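Table Setter and Dining Room Helper, Part Time
Wiriya Supper Room, Tisudley
Posted Dec 23, 2021

Wiriya serves home-style meals to small groups on the Rornedport side of Tisudley. We are hiring one person to set up, lay and clear the dining tables. The job is 32 hours a week. No cooking is involved.

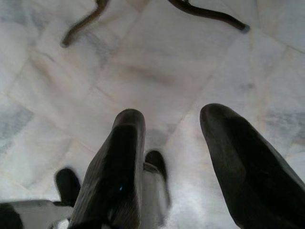 Shifts start before guests arrive. You will sweep and mop the floor, unfold the tables and bring out the tableware. You will also fold everything away at closing.
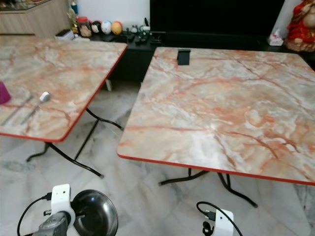

Most of the work is done standing, and you should be able to lift 35 pounds. The tables are the folding kind with black metal legs and a red trim on the top. Wipe the trim as well as the top, and put stray spoons and chopsticks in the wash before laying a new place.

Training takes place on site and is paid. Experience is welcome but not required.

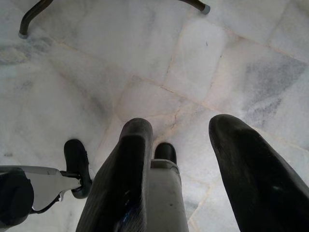 2 min read

We ask for clean, closed shoes with soft soles. Legs and feet of furniture are to be lifted, never dragged. Staff meals are included, and the schedule is set through October.

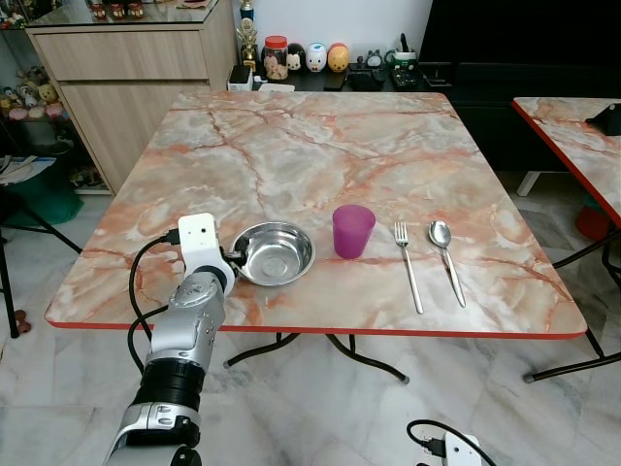

One place laid: bowl, cup, fork, spoon.

To apply, write to Deepak Bansal at Wiriya, 346 Sorkar Road, Tisudley. Include your phone number and the hours you can work. Please quote job number 3000.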